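Hand-held grippers, part two: fingers, pads and folding jumpers

I said in the last post that I'd report back once I'd used the hand-held grippers for a decent stretch. I've now had the pair through most of the autumn and changed nearly everything on them that can be changed with a hex key, so this is the report. It covers the fingers, the pads, the cameras and the mounts. I'll leave software for another time.

For anyone who missed the first post, I have two hand-held grippers that go with a small two-arm bench setup in the garage. You do the job yourself with the grippers, the camera on each one records what the fingers are up to, and the arms are trained from that. The arms carry the same fingers and the same pads. If you fit something different on the arm you may as well throw the recordings out, so every decision below had to work in my hand and on the arm.

I bought the pair through Birkett for $2,495, with a spare set of linkage plates thrown in. Shipping was slow and the box was packed well. The manual was a single folded sheet, mostly about charging.

Fingers

I tried two styles. The first was a plain parallel jaw from Gako, two flat metal fingers sliding on a rail. The second was the layered plastic type, where stacked plates with cutouts pivot on a four-bar linkage and the tips swing in as they close.

The Gako jaw is the better piece of engineering. It has no slop that I can feel, it closes to the same spot every time, and the rail wipes clean. On rigid things (mugs, boxes, a torch, tins of tomatoes) it was the one I reached for. With the camera bracket on, it weighs 477 grams, and after twenty minutes I noticed that in my wrist. I also kept bumping the rail housing on the table whenever I tried to pick up something flat, as it sticks out below the tips.

The linkage fingers are lighter and a bit springy. They flex sideways if you lean on them, and for a while I counted that as a fault. Then I started on clothes, where a small amount of give lets you push the tips into the bed or table without stopping dead. With the Gako jaw I either stopped short and pinched air, or pressed too hard and dragged the whole blanket along. The linkage fingers forgive a few millimetres either way.

What I don't like about them is the pivots. The bolts back out. On my left gripper one had worked loose enough to rattle by the end of the first month, and the recordings from that week show the tips meeting a bit off centre. I put a dab of medium thread locker on every pivot, did them up until the linkage just started to bind, then backed off an eighth of a turn. They've held since. I check them at the start of a session by squeezing the trigger ten times and looking for wobble.

Pads

Pads made more difference than fingers did, and I wish I'd started there. I've used three kinds.

Smooth silicone, from Pavisetti. Very grippy on day one. It picks up lint like tape does, and once it's furry it grips nothing. I was washing the pads every half hour on fleece. Good on plastic and glass. They come in clear as well as grey, and I'd avoid clear because it throws a glare back into the camera.

Ribbed soft rubber, from Plena. The ribs run across the finger and catch the edge of a fabric fold quite well. Lint sits in the grooves and a toothbrush gets it out. They wear at the corners first. Mine were due for replacement after 3,000 closes or so on the trigger counter, when the front rib had rounded over.

Foam tape, from the hardware shop. Cheap, and fine for a weekend. It tears the first time it meets a zip.

I settled on the ribbed ones for all fabric work and kept a set of the smooth ones in a jar for kitchen things. Swapping takes five minutes a gripper. I mark the back of each pad with a paint pen so they go on the same finger they came off, and I take a short clip of an empty open and close after each swap so I know later what was fitted.

Cameras and mounts

Each gripper has a wide lens sitting above the fingers and looking forward. I tried three tilt angles. Looking steeply down gives a lovely view of the tips and nothing else, and the arm then has no idea where it is on the bed. Looking nearly level shows the whole room and loses the tips whenever the hand drops. I ended up closer to level than I'd expected, with both tips still in the lower half of the picture when the fingers are open.

The wide lens bends everything near the edges. It doesn't bother the training, as far as I can tell, but it bothered me when I was trying to judge whether a fold was square. I now judge folds by eye in the room and ignore the screen.

Light matters too. I do most recording between ten and two. A window straight ahead makes the exposure hunt when you turn towards it, so I lock exposure before I begin. Dark garments suffer most from this. If the exposure is set for a bright bedspread then a navy jumper turns into a flat patch with no texture in it, and you can't see which layer you've got hold of. I set exposure on the garment and let the window blow out.

The camera bracket that came with the pair is fine. The cable isn't. It exits straight back and catches on a sleeve. I put a right-angle adapter on each and ran the cable along the underside of the handle with two cable ties, leaving enough slack for the wrist to turn over.

How the folding went

I kept a plain tally for the folding sessions. Counting both styles of finger and all the pads, I have 384 usable recordings, where usable means I finished the fold, dropped nothing, and both cameras ran from beginning to end. Most are T-shirts and tea towels. Jumpers are the smaller share and took me longest to get right.

A T-shirt is easy for the person and hard for the arm. The layers are thin and the arm will happily take the top layer and leave the bottom one behind. Thick knits are the reverse. The arm seldom loses a layer, but a folded jumper is tall enough that the tips have to open wide to straddle the edge, and at full opening the linkage fingers have the least strength. With the Gako jaw there's more force at full opening, and if I only ever wanted to fold jumpers on a hard table I might have kept it on.

Working two-handed on a bed is the real test. A mattress moves. When one gripper presses down, the surface tips and whatever the other one is holding shifts with it. I had to slow down and learn to hold with one and move with the other, swapping over at the corners. The recordings got better once I did, and so did the arms.

A few settings, in case they save someone an afternoon. Trigger spring on the softer of the two supplied. Tips set to touch with no preload. Record at the higher frame rate if your card can take it. Charge both handles after every session even if the lights say they're fine, as my right one drops from two bars to nothing with no warning.

What's on the bench now

The Gako jaw has gone back in its box. I'll bring it out when I get to the kitchen tasks. Both grippers and both arms are wearing linkage fingers with ribbed pads. The next thing I want to try is a slightly thinner tip so I can get under a hem without nudging it along first. I've printed one in a stiff filament and it cracked at the pivot, so a second version with thicker walls is on the printer as I write. 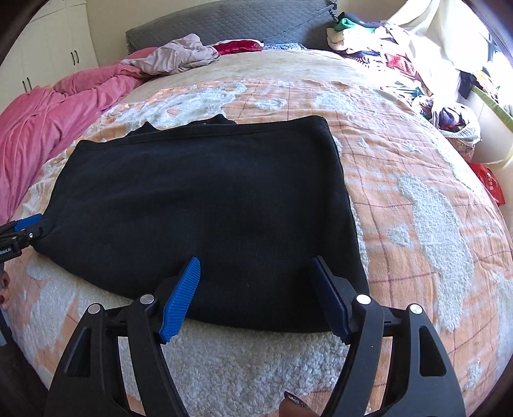

Thick knits are where I've settled on pressing the pad into the near edge before closing, with the other gripper already holding a corner. On the folded black one the left corner is pinched in a blue tip while the navy ribbed pad pushes against the edge nearest me, and you can see the edge curve down where the pads meet it. That curve is a fair guide to how hard to lean. If it gets any deeper I ease off before squeezing the trigger. The small white label near the top edge of the fold is also handy when I'm going back through recordings of dark garments, as it's one of the few things on them that stands out. I'll post the drawings for the thinner tip when I have one that doesn't crack.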